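Plunen community hall gets self-serve coffee table after two-year wait

January 24, 2020

PLUNEN — The community hall on Jarosholm Road has a working drinks table again, two years after the old kitchen hatch was closed and visitors were left to bring their own thermoses.

The new setup stands in the carpeted meeting room at the back of the building. Coffee and water come from tall dispensers set side by side on a white table, and visitors pour for themselves. It is open whenever the hall is open, including during the evening language classes and the Saturday-style swap mornings that now run on various days of the week.

Liis Petrauskas, the hall's manager, said the lack of anything to drink had been the most common complaint in the comment box since the hatch closed.

"People would come in for a two-hour class and leave at the break to get a coffee, and some of them didn't come back for the second half," she said. "The teachers noticed it before we did."

The hatch was shut when the small kitchen behind it was turned into a storage room for the hall's folding chairs. A vending machine was tried in the front lobby the following May but was taken out before the end of that summer. Petrauskas said it broke down often and the coffee was not popular.

The dispensers were bought secondhand from Inda, a hotel outside town that was replacing its breakfast room equipment. The hall paid $1,346 for the set, which came with matching stainless-steel stands. Of that, $1,000 was from a grant for small improvements to public buildings. The rest came out of the hall's room rental income.

Corey Sheehan, who teaches the bookkeeping class, had suggested looking at hotel equipment after seeing a similar arrangement at a conference. He said the main attraction was that it needed no one behind a counter.

"You put your cup under, you push the tap, you're done," Sheehan said. "In a 15-minute break that matters. With the hatch there was a line out to the coat racks."

Each dispenser has a tap low down on a chrome base, with a slotted drip grate in the stand in front of it. The grates catch what runs off after a cup is taken away, and they are meant to be lifted out and rinsed at closing time. Petrauskas said the evening staff have been asked to do this every night, and to wipe the table at the same time.

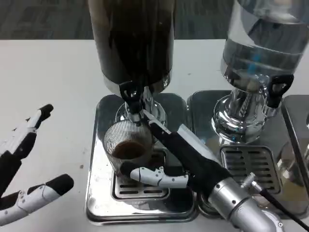 Coffee costs 65 cents, paid into a box by the door. Water is free. The price was set to cover the beans and the paper filters and will be looked at again in May, when the hall goes over its rental rates for the following year.

The coffee itself comes from Rimkutė, a roaster two streets away that had supplied the old hatch. It is brewed in the staff office and carried through, which means there can be a short wait when a tank runs out. On class nights a fresh batch is made shortly before the break. Lesego Zwane, who works the evening desk, said she now starts the brewer as soon as the second class of the night has gone in.

"The first week I got it wrong and we ran out with a dozen people still standing there," Zwane said. "They were nice about it. They drank water."

There has been some discussion about cups. The hall decided against disposable ones, partly to save money and partly because the trash cans in the meeting room are small. Visitors can use the hall's glass cups or bring a mug from home. Used cups go on a cart near the door and are washed in the staff office.

Not everyone was in favor of glass. Thongchai Wattanapong, who runs the afternoon chess group, said he had asked for something with a handle.

"A glass of hot coffee is hard to hold when it's full," he said. "I fill mine halfway now. I would still like a mug."

Petrauskas said the hall would consider buying mugs if there is money left over at the end of the season. In the meantime, anyone who wants to leave a personal mug at the hall can do so, as long as it has a name on it. A shelf has been cleared for this outside the staff office.

The table may not be drawn up to the windows or moved into the main hall, where the wood floor was refinished last year. Groups that rent the main hall can use the drinks in the meeting room if no class is going on there. If one is, they are asked to wait for the break or to speak to the desk. Food is still not sold in the building, though groups may bring their own.

Carpet stains were another worry when the plan was first put forward. The floor in the meeting room is a mottled gray, and Petrauskas said it had been chosen years ago for hiding marks. Spills should be reported to the desk right away so that they can be treated before they dry. A cloth and a spray bottle are kept there for the purpose.

Sigita Rebane, who takes the Tuesday-night pattern-cutting course under its old name although it has since changed nights, said the break had become longer and louder since the coffee came back. She did not see that as a problem.

"We used to sit in our chairs and look at our phones," Rebane said. "Now I know the bookkeeping people. One of them helped me with a form."

Teachers have been asked to keep to the posted break times so that two classes do not come out at once. A revised schedule is on the notice board in the lobby, and copies can be picked up at the desk. The chess group, which has no fixed break, may use the table at any time during the afternoon.

The hall would also like to offer tea. Several visitors have asked for it, and Petrauskas said hot water from an electric kettle at the desk was the most likely answer. A decision is expected before the spring courses begin.

Renters who need coffee for a larger event should tell the desk at least two days ahead so that extra can be ordered from Rimkutė. The charge for this is added to the room bill. Questions about the drinks table, along with offers of mugs, can be left with Zwane at the evening desk.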